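Rechercher sur le site OK
12 partages — 2 commentaires

Résidence Prolomari, aile Citville — contrôle avant la journée portes ouvertes
Relevé du sam. 29 septembre, P. Jabłońska

Issues de secours : dégagées. Conforme.
Extincteur n° 2340, hall : plombé. Conforme.
Extincteur n° 3127, lingerie : étiquette illisible. À remplacer avant décembre.
Rampe du couloir est : une fixation a du jeu — Hegde prévenu.

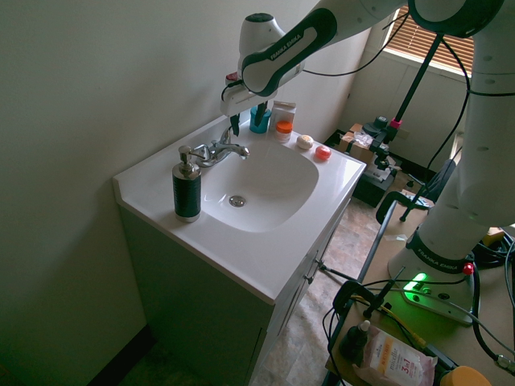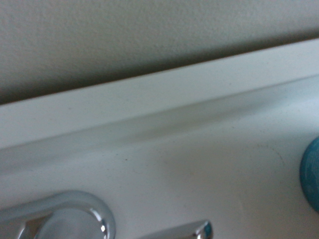
Appel malade, chambre 238 : sonnerie reçue au poste de soins, mais voyant de porte éteint. Ampoule à changer.
Lève-personne : deux sangles usées, retirées du service. Commande passée chez Prellimthorpe.
Chariot de médicaments : fermé à clé. Conforme.
Registre des visiteurs : l'heure de sortie manque souvent. À rappeler à l'accueil.

Commentaire : ne pas installer les stands des exposants devant la porte coupe-feu du salon. Le plan reçu en prévoit un à cet endroit — à déplacer côté jardin.

Przemysław Jabłońska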